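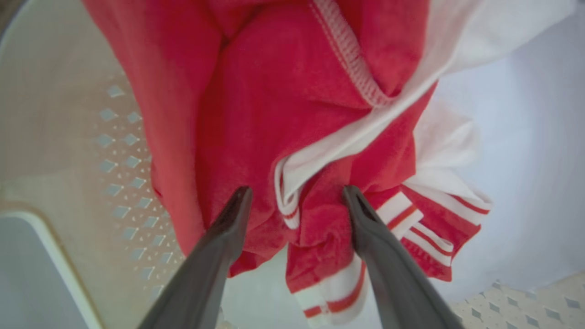 The Red One

Ľubomír Mikuš came to the open day at Arnthorpe because his daughter had put his name on the list. He was the eighth visitor of the morning. He signed the book, took a biscuit and stood where the tape on the floor told him to stand.

"It has practised 3000 times," said the young man, Eliécer Ríos - no, Eliécer, he had to read the badge twice, it was Eliécer with a small accent like his own name had.

The arm went down into the basket. Two grey fingers closed on a red jersey with white and red stripes at the cuffs, and Ľubomír stopped chewing.

For 30 years he had worked in the laundry of the Jelínek hotel, 600 sheets in a day when the skiers came. His wife Rimow - this was what the whole laundry called her, after the soap - used to say that a jersey must be taken by the shoulders, like a child who doesn't want to go home.

"It should take it by the shoulders," he said.

"Pardon?"

"Your machine. It takes the cloth where it is bunched. The sleeves will hang in front and you will fold them wrong."

Eliécer looked at the sleeves. Then he looked at the old man's hands, which were already moving in the air, a little apart, at the height of his chest.

"Could you show me this on a real one?" he asked. "We have more behind the counter. What colour would you like?"

Ľubomír put the rest of the biscuit in his pocket and stepped over the tape.

"Also red," he said.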